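Town's laundry row folds, eventually

Brorow has settled the matter of how to fold a towel, or at least how to fold one on council-adjacent premises, and it took only until the end of May.

The Valtanard Street laundry, which takes in washing for people who can't manage their own, has adopted a house fold after what manager Deepika Pinto called "a frank exchange of views" and what everyone else called a row. From now on everything flat is folded into a rectangle. Supporters of the roll have been thanked for their contribution.
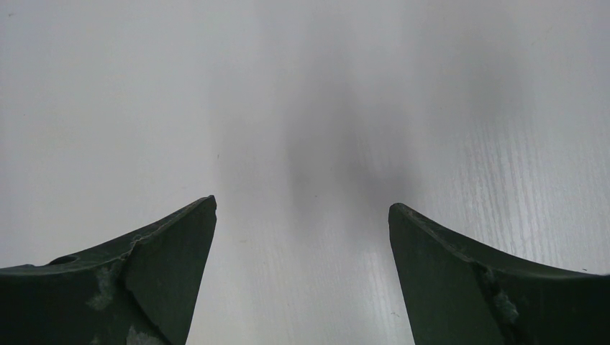
The trouble began with a letter from a customer who had received her pillowcases in three different styles in the same bag and wished to know if this was a policy. It wasn't. Each folder had been doing what his or her mother did, and the mothers, it seems, had never met.

Pinto put up a notice asking for suggestions. She got 8, one of them rude and one of them a diagram. The diagram was the work of Fotis Lazaridis, a retired upholsterer, and ran to both sides of the paper. It called for folding in thirds lengthwise, then in half, with the loose edges tucked to the inside "where they can think about what they've done."

"It's a good fold," said Rafail Moschos, who had backed the roll. "I'm not going to say it's a bad fold. I'm saying you can't get it in a gym bag." 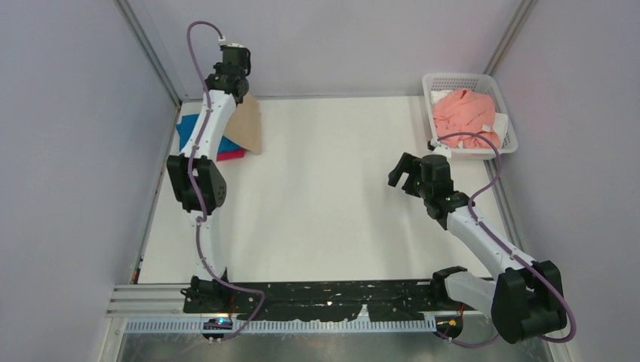

Colour has also been dealt with. Under the old arrangement, a pile was a pile. Under the new one, brights go together at the back of the table, neutrals are done on their own, and anything that still needs attention waits in the basket. Moschos described this as segregation of the beige. Pinto described it as a system.

The laundry gets through 300 bags a month in winter and charges nothing for the folding, a point she raised more than once. A grant of $2,000 from the Kleinschmidt Fund covers soap and power. None of it, she said, had been spent on the diagram, which has since been laminated.

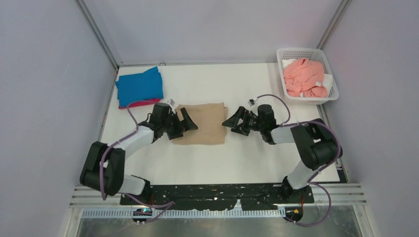 Beige in the middle, blue and pink to one side, and the basket in the corner.

Not all of the town is on side. Somkiat Saithong, whose dry-cleaning shop is two doors along, said he had been folding shirts for a living since before the laundry had a roof and hadn't been asked. He favours a square. He was invited in to demonstrate and stayed until closing, and the square is now permitted for napkins.

Thin stretchy things remain the weak point. A good cotton towel will hold its corners all afternoon, but a light knit slumps as soon as your back is turned, and one flap always gets away. Lazaridis concedes that his diagram is silent on the subject. He is preparing a second sheet.

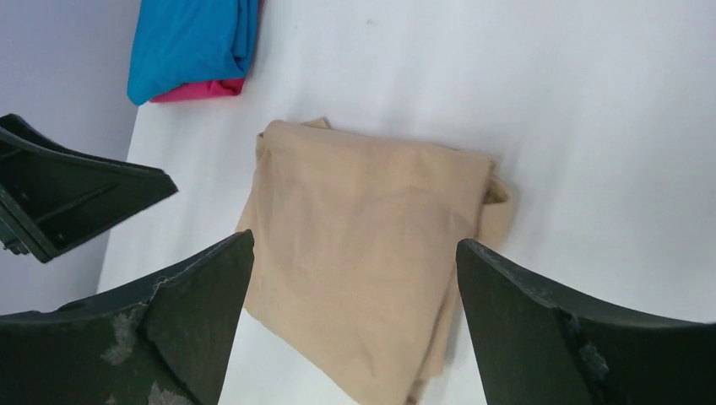

In the meantime the instruction for knits is to get them mostly rectangular and move on. Fitted sheets were raised at the last staff meeting and deferred.

The laundry is open from 8 in the morning. Customers who would like their towels rolled may roll them at home.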